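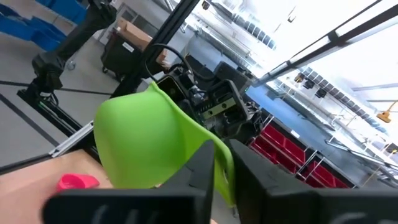

*The lime-green scoop or bowl over the light wood table, with the blue bins back in the corner.*

# Progress report for October: the Irnberg toy and kitchenware library

Hi all,

Another month down, and a good one! As you know, your grant covers the sorting, cleaning and cataloging of the plastic play kitchen stock (the Lundo donation, plus the odds and ends we already had), and I'm happy to say we're past the halfway mark and still speaking to each other.

**Where we are with the sorting**

We've finished 24 kits. A kit is one bag that a family can borrow for a month, and each one gets something to scoop with, something to pour from and a few bits of pretend food. The scoops and bowls have been the fun part – they come in wonderful loud colors, and the lime-green one at the top of this report is my favorite by a mile. It has that slightly see-through plastic that looks great near a window. The small pinky-red pieces are harder work. They go in as "small parts," so they need their own pouch and a line on the label, and I rewrote that label more times than I'd like to admit.

Our target was 30 kits by the end of the month, so we're 6 short. I'd blame the lids. Half the Galitz containers arrived without them and I spent most of one Sunday trying to match what we had, which was very satisfying right up until I ran out of lids.

**The room**

Moving everything over to the concrete-floored space was the right call. There's room to spread out on the table, and the bins can live on the floor instead of on top of each other in my hallway (my family says thank you). The rolling cart is a joy. Cardboard boxes ride on it from the door to the table and I no longer have to carry anything heavy, which my back noticed within a day or so.

I'd still like better light at the sorting end. Two of the greens in the Pyo set look identical after 4 p.m. and I've put pieces back in the wrong kit more than once.

**Money**

We're under on supplies and a little over on labels. The pouches cost less than quoted, so the two nearly cancel out. I'd like to move what's left of the pouch money to a decent lamp, if that's okay with you – just let me know and I'll put it on the next claim form.

**What's next**

- Finish the last 6 kits, lids or no lids
- Ask Galitz once more about spare lids
- Get the catalog pages for the pouring and scooping sets online
- Open borrowing to the families on the Irnberg waiting list

The waiting list is at about 40 now, so people clearly want these. I'll send the catalog link as soon as the pages are up, and the receipts will follow in a separate email.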